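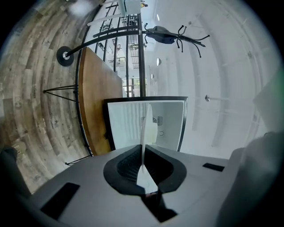
Photo added by Puspita Setiawan

Oven runs hot, cookies burning on the bottom. Replace or adjust?

Puspita Setiawan
04/04/2020
Tembridge

Hi all. We have a Modov electric wall oven, came with the house. Since January everything is coming out too dark underneath. Cookies worst, bread a bit better. Got a cheap hanging thermometer and with the dial at 400 it goes up to 420, then drops back, then climbs again. Top of the food looks fine, sometimes even pale.

Tried the higher rack, helped a little. Tried 3 different pans. Do I need a new sensor or is there a way to adjust it? Manual is long gone and the dial has no numbers behind it that I can see. Don't want to pay for a service call if its something dumb.

Herman Lumbantobing

That swing is normal. Ovens cycle. Element comes on, goes past the setting, shuts off, cools, comes on again. What you want is the average. Let it heat a good half hour, then write down the high and the low a few times and take the middle. If the middle is close to 400 the oven is fine and your problem is somewhere else.

Bottom burning with a pale top sounds more like the pan or the foil. Do you have foil on the oven floor? Take it out. Dark pans brown a lot faster than light ones too, so if all of yours are dark thats your answer. Double up two sheets, or parchment and drop the dial a little.

If the middle really is high -- pull the knob straight off and look at the back of it. Lots of older ones have two small screws and a notched plate. Loosen, move one notch, tighten, test again. Mine was a Teuber and it worked that way, can't promise for Modov. Turn the breaker off before you touch anything past the knob. Also check that the top element is coming on at all, could be dead.

promville_pam

had the same thing, bought a new oven lol. just watch the cookies and take them out early

Puspita Setiawan

Foil on the floor, yes!! Put there by me, right after the holidays. Taking it out tonight. Will do the high/low thing tommorow and look behind the knob if it's still off. Thanks Herman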